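Home | Guides | Budgeting | Parts | Forum

How to budget for a first tabletop arm (without buying it twice)

Posted 15 Nov 2021 by Mawar Mangundap

Quick one, written between two meetings. We are on our second round of buying and I keep getting the same emails, so the whole order of work is going on one page. Small arm, two-finger gripper, wrist camera, sorting and packing small stuff on a table. If you're buying for a factory floor, wrong page.

Step 1. Write the task down before you open a catalog.
One sentence. Ours was "move produce between a basket and a container." Took us a week to agree on it. Then write what the thing has to pick up, the heaviest item and the softest item. Those two decide the gripper and the gripper decides a lot of the rest.

Step 2. Split the money into 5 lines.
Arm. Gripper and fingers. Cameras and mounts. Computer. Everything else.
Put a number on all of them, even a bad number. Most first budgets I see have an arm and a computer and then nothing. "Everything else" is cables, clamps, power strips, spare fingers, table, lamp, shipping, and it is never small. I now start that line at $1,000 and go up from there.

Step 3. Get quotes, plural.
We asked 3 sellers for the same arm. Clevbridge sent a price with mount and cables in it. Stokel sent a lower price with neither. Put them side by side line by line or you will pick the wrong one. We nearly did. Ask each of them:
- is the power supply included
- what plug
- who pays shipping if it goes back
- price of a replacement gripper, today, in writing
- lead time, and from what date do they count it

Step 4. Buy the task objects in the same order.
Cheap, easy to forget, holds up everything. Grapes, something long, something round, something lumpy with a rough surface, a basket with holes in the walls, a clear container. Buy doubles. A clear container is a good test for the camera so get that early, before you pay for a fancier camera you may not need. Same with the table covering. A busy leaf print costs next to nothing and will tell you more about your vision setup than a plain white sheet.
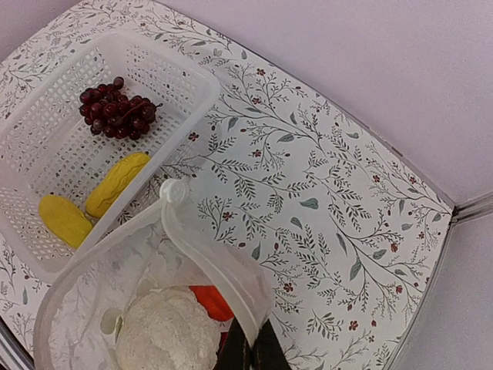 Step 5. Measure the table, then the reach.
Reach on the spec sheet is arm straight out. You will not work there. Take the far corner of your table, add the height of the tallest basket wall, and check the wrist can still point down with the camera on it. The camera mount adds bulk, and we forgot that the first time. Rimantas Mets cut a shape out of cardboard and walked it round the table by hand, which cost zero and saved us ordering the short version.

Step 6. Plan for wear.
Finger pads go first. Then cables at the wrist. We order pads from Dzene in packs of 8 and keep a pack unopened. Write down who reorders. If its nobody's job you find out on the morning you need one.

Step 7. Stagger the orders.
Longest lead time first. For us that was the arm, then the gripper. Table, lamp and objects can come last but have them in the room before the arm arrives. Don't pay for the second arm untill the first has done the task for a month. Our second is pencilled in for January, and the Jirnari project only gets its own setup after that.

Step 8. Hold some back.
Whatever is left, leave it. Don't spend it on a nicer computer. There will be a bracket that doesn't fit or an adapter nobody listed, and you want to be able to just order it without asking for a new approval.

Spreadsheet template with the lines from step 2 is on the Budgeting page. Currency cell is at the top, change it first, the totals all read from there. Shipping has its own column now, a few people asked.

Contact | © 2021 Mawar Mangundap | Back to top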